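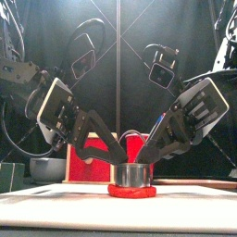
*Metal cup on the red cloth, white tabletop.*

# Plamell Household Objects

Object list and layout notes for the Plamell set: small kitchen and household things arranged on a tabletop. The set has 16 objects and 300 written layouts. A layout is a short text record that says which objects are out, what they stand on, and what is next to what.

Maintained by Deirdre Mac Carthaigh. Object names and the second pass over the layouts are by Hauwa Olatunji.

## Contents

- `objects.csv`: one row per object, with name, main color, material group and storage bin
- `layouts.csv`: one row per layout
- `notes/`: free text, mostly spelling fixes and objects that got swapped out
- `names_old.txt`: names used before version 2

## Object names

Names are kept plain. If we weren't sure of a material, the name leaves it out.

| Name | Group | Notes |
|---|---|---|
| `cup_metal` | drinkware | Small and shiny. Shows fingerprints, wipe before use. |
| `cloth_red` | textile | Goes down rumpled. Don't iron it. |
| `board_white` | boards | Rectangular cutting board, slightly rounded corners, long handle slot near one end. |
| `board_pink` | boards | Dusty pink, rounded rectangle. |
| `box_wood_light` | containers | Light wood, short slot in the top. |
| `oval_red` | small items | Bright red. Rolls if the table isn't level. |

The remaining rows are in `objects.csv`. The Brasaleck mugs are still listed there but have been marked `retired` because two of them chipped.

## Surfaces

There are two surface values, `white` and `black`. The metal cup layouts on cloth use `white`. Most of the cutting board layouts use `black`, with dark curtains at the back and sides.

A cloth counts as an object and gets its own row. Curtains are part of the surroundings and don't.

## Layout wording

Left and right are given from the front edge of the table. "Behind" means farther from that edge. "On" means resting on the thing named, so `oval_red on board_white` is correct when the red oval lies on the board, and `oval_red near board_white` is not.

Write the biggest flat item first and work outward:

 surface: black
 board_white: front center, slot to the left
 oval_red: on board_white, near middle
 box_wood_light: behind board_white, left half
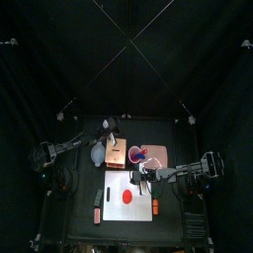
## Known problems

- Layouts from the Gilmartin room use "back" and "behind" for the same thing. Hauwa has fixed the first 600 lines of those notes; the rest are as written.
- `board_pink` was called `tray_pink` until January. Both names turn up in `notes/`.
- Cloth folds aren't recorded. The only values are `flat` and `rumpled`.
- Small items sometimes have no position beyond the object they rest on.

## Storage

Boards go upright in the Losau crate. The cup goes in the bin with the textiles, wrapped in the cloth. Small items go in the lidded tub, and anything missing gets a line in `notes/missing.txt` with the object name and the layout it was last used in.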